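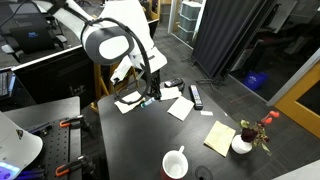

Comment on 206: Is that the TV remote or the soundbar one? They're both black and I've mixed them up before. Also, can the flowers stay on the table? I'd rather they didn't go back on the shelf.

Reply: TV one. Flowers can stay, they're fake, no water to knock over. Mug has to go somewhere though, if there's ever coffee in it I don't want it by the papers.

Ticket 206
Opened 23/01/2021
Room: Idutcombe, black table
Problem: remotes don't work / wrong remote with wrong thing / table never clear
Status: open (mostly fixed)

What was reported
TV (the Meinecke) turns on from the set but not from the remote. Volume sometimes goes up on the soundbar insted of the TV. Loose paper and markers all over the table so things get lost. Somebody also wants cloths kept there for wiping up.

Tried so far
New batteries in the long remote. No change. Took them out, held the power button down, put them back. Still nothing.
Checked the old batteries in the small remote – fine, works the soundbar (Prukton) from the far end of the room.
Pointed the long one at the TV from close up. Power works!! So not dead, just weak or blocked. Soundbar was sitting in front of the sensor. Moved it back, OK from the table now.
Wide one with the gray keys does nothing to either. Guessing it's for the old Zamier box that left in September. Not throwing it out until someone confirms.

Volume thing
TV was set to pass sound to the soundbar, so the volume keys were doing what they were told. Changed it in the sound menu. Survived one power off, need to check it again after a longer one.

Table
Sorted the paper. Blank sheets in the drawer, anything written on stays in the tray until it's claimed. Yellow sheet counts as written on, please don't bin yellow. Markers: caps on and lying flat, they dry out tip up. Tested teal and green on scrap, both write.

Cloths – got the tan ones out of the cupboard. Plain water first, then dry. No spray on the black top, leaves streaks and then I get another ticket.

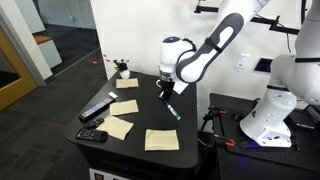 Dry ones get folded before they go back in the cupboard, and a rectangle is fine, no need for anything fancy. Used ones in the wash. Don't leave a damp one under a remote, pretty sure that's how the last one got sticky keys.

Remotes go on the left side of the table. All of them, including the one that does nothing. Long = TV. Small rounded = soundbar. Wide = leave it alone for now.

Comment: Could we tape labels on the backs?
Reply: Yes, good idea. On the back, not over the battery door. Will use the white tape.

Comment: Long one stopped again after lunch.
Reply: Soundbar had been pushed forward again. Moved it back, marked the spot on the shelf with tape. Please leave it behind the mark.

Still to do
Labels
Confirm the wide remote is the Zamier one
Recheck sound setting after the TV's been unplugged
Find a coaster for the mug, or a different place for it

Leaving 206 open till the labels are on. If the TV ignores you before then, check the soundbar first and add a note here, don't open a new tickt.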